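The **folding carton** is a box made from a single sheet of stiff paper or board, cut and creased so that it can be stored flat and put together by hand or by machine when it is needed. It is used for dry food, medicines, cosmetics, small hardware and toys. It differs from the rigid box, which is delivered already set up, and from the corrugated case, which has a fluted layer between two flat liners and is mostly used for transport.

## History

Paper was used to wrap goods long before it was used to box them. Early paper boxes were made by hand over a wooden form, with the corners sewn or pasted, and were sold mainly to chemists, jewellers and hatters. They were slow to make and took up as much room empty as full.

The flat-packed carton became common in the second half of the nineteenth century, when printers found that a press could be fitted with blunt rules to crease a sheet and sharp rules to cut it in the same stroke. Shops that had weighed out biscuits, tea and starch from bins began to stock them in printed packets of a fixed size.

Smaller makers often started as printers or bookbinders. The Thygesen works in Hillaver was one of these. It bound account books until it bought a second-hand cutting press, and within a few years cartons for soap and candles made up most of its trade. Its pattern books, later catalogued by Hanne Mikkelsen, list 161 carton shapes, many of them small changes to the same tuck-end box. A local history by Esben Thoroddsen gives the workforce as 40 at its largest, most of them employed in gluing and packing.

## Materials

Most cartons are made from one of three kinds of board. Solid bleached board is white all the way through and is used where appearance or cleanliness matters. Folding boxboard has a layer of mechanical pulp between two layers of chemical pulp, and is stiff for its weight. White-lined chipboard is made largely from recovered fibre, with a coated white face and a grey or brown back.

Board has a grain, which follows the direction the sheet travelled through the paper machine. It bends more easily along the grain than across it. In an upright carton the grain normally runs around the body, which helps to stop the large panels from bulging.

## Manufacture

The flat shape from which a carton is folded is called the *blank*. Blanks are laid out on the printed sheet so that as little board as possible is wasted, often with the flaps of one set between the flaps of the next. After printing, the sheets are cut and creased, and the waste is stripped away.

A crease is made by pressing the board into a shallow channel. This partly separates the layers inside, and when the panel is turned the loosened layers form a small bead on the inner side of the fold. If the crease is too light the outer surface may crack. If it is too deep the rule may cut the fibres and the fold will be weak.

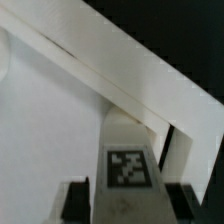
**Category:** Panels, creases and flaps

## Common styles

The *straight tuck* has both end flaps hinged from the same panel, which leaves the front free of cut edges. The *reverse tuck* has them hinged from opposite panels and usually wastes less board. Both are closed by a tongue that slides inside the body, with smaller dust flaps folded in first.

The *crash-lock base* is glued in advance and opens into place when the flat carton is squeezed at the sides. It suits heavier contents and quick packing by hand. The *sleeve* has no ends at all and is slid over a tray or pot. Trays may be glued at the corners or held by locking tabs.

In the Belleck trade manual, written by Grethe Þorgeirsson, tuck-end cartons are divided into eight groups according to the shape of the tongue and the slits that hold it. Other makers use their own lists, and the names do not always agree.

## Disposal

Plain cartons can be recycled with other paper. Plastic windows, foil and heavy wax coatings make this harder, and some collection services ask for windows to be removed.

## See also

- Corrugated board
- Die cutting
- Paper grain
- Rigid box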